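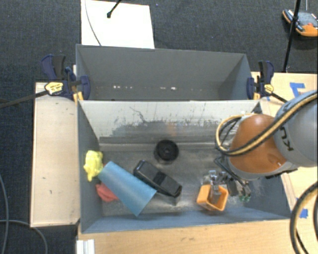

The review of the Prelatik bin-picking kit is now open to all list members, and the office asks that comments reach us before the end of April. The kit under review consists of a gripper, a mounting plate and a software license for one workstation. It is being assessed on mixed items of the kind our member sites handle every day, set out in a plain gray bin with a second bin directly behind it, and clamped at the sides so that neither bin shifts when the fingers touch a wall. Soft goods are included on purpose. A crumpled yellow item against the side wall, or a red one partly under something larger, is a harder pick than a small upright container with an open top, and the supplier's own literature says little about such cases.

Members have asked what the license covers. The base price includes 13 months of updates and telephone support during business hours. Replacement fingertips are sold separately in packs of 5. The kit is offered with a choice of 2 mounting plates, and the order form must state which one is required, as plates cannot be exchanged once opened.

A reply to the purchasing desk at Fullton is given below their message.

> From: Purchasing desk, Fullton site
> To: Equipment review list
> Subject: Prelatik kit, terms of trial
>
> We have read the Karimi quotation, reference 586, and
> would like two points cleared up before we forward it.
> First, does the trial price apply if the kit is installed
> on an arm we already own? Second, are the bins part of
> the kit? The quotation mentions "work containers" on
> one page and leaves them off the parts list.

On the first point, the trial price applies to arms already owned by the site, provided that the controller software is current. Karimi will confirm this in writing on request, and sites are advised to make that request before signing.

On the second point, bins and clamps are not supplied. The wording on "work containers" was carried over from an older quotation and will be corrected. Sites may use their own bins. Dented or scratched bins are acceptable, but please note their condition on the report form.

Completed forms should be returned to the Tekcombe office. Questions about price should go to Karimi directly, with a copy to this list.

Equipment Review Office
Tekcombe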